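# About Me and Kandatwood Reads

Hi, I'm Remzi Keskin, and I read far too many books with dragons, ghosts or cursed lighthouses in them. I started Kandatwood Reads nine years ago with one very grumpy review of a vampire trilogy, and the author wrote back to thank me (we're still in touch!). There are 911 reviews up now, mostly paranormal and urban fantasy, with a bit of small-town horror when the nights get long.

I do one new review a week, plus cover reveals and excerpts when a publisher asks nicely. I'm working my way through the Drillton backlist at the moment, all 83 titles, and I'm stuck on a werewolf saga that I keep putting down and picking up again. 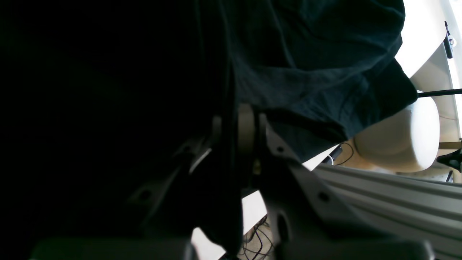 If you're an author, send me the first chapter and a blurb, please, not the whole manuscript. I get almost 200 requests a month and I read every one, but I can't say yes to them all. Self-published is totally fine! I don't take money for reviews, and I finish a book before I rate it, even the bad ones.

Giveaways run through the newsletter. July's winner picked the signed Sönmez hardcover, and the next prize is the Vundex box set – US and Canada only, sorry, the postage is brutal.

Review requests are open again as of August 7, 2023. The form is under Contact.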